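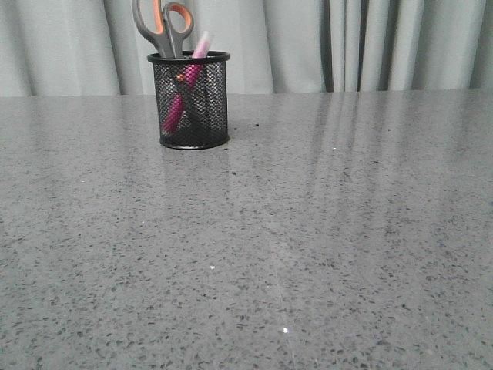
Lilbridge's complaint, entered in the team notebook at the end of the first term, was that the class had spent nine weeks teaching an arm to move and one afternoon deciding what it should pick up. Most student teams make the same entry sooner or later. The choice of task governs the calibration, the gripper, the camera position and the way results are reported, and it should be settled first.

Chapter 4
Defining a Pick Task

4.1 Purpose of the chapter

Chapters 2 and 3 dealt with joint limits and with the transform from camera to base. The present chapter treats the workspace and the objects in it. By the end, each team will have written a task sheet for the Kullen exercise, which is run in the second half of the course and again, under stricter rules, at the Nullalau meet.

A task sheet has four parts: the start state, the goal state, the permitted variation between trials, and the condition under which a trial is stopped. A sheet that lacks any of these will be returned without a score.

4.2 Start state

The start state lists every object on the work surface and gives its pose. For a desk task the list can be short. A mesh pen holder with a pair of scissors and a marker in it, standing near the back of a stone counter, is a complete start state once its position has been measured. It is also harder than it looks on paper. Scissors stored blade-down present two loops at the rim, and a depth sensor may return the wall behind an open loop instead of the loop itself. Wire mesh gives partial returns, so the holder may appear in the point cloud as a rim and a base with scattered points between them.

The surface belongs in the start state as well. A polished counter reflects both the objects on it and any bright fabric behind it. Speckled stone adds fine texture that a simple threshold will not remove. Teams using the Lehner segmentation routine should record a background with the holder taken away, then repeat the recording whenever the lighting is changed.

4.3 Goal state

State the goal so that a person who did not write it can judge it. "Marker removed" is insufficient. "Marker lying on the counter, fully outside the holder, holder upright" can be checked by eye. Where a distance is involved, give it in millimeters with a tolerance. In the Kullen exercise the marker must come to rest within 200 mm of the holder's base, measured from the nearest point.

4.4 Permitted variation

A task repeated from one fixed pose tests the motors and little else. For the Kullen exercise the holder may be shifted by up to 28 mm in any direction and turned freely about its vertical axis. The contents stay the same – only their lean changes. Record the pose before each trial, including those that fail.

Exercise 4.1
Write a start state for a surface in your own classroom. Exchange sheets with another team and set up each other's task from the sheet alone.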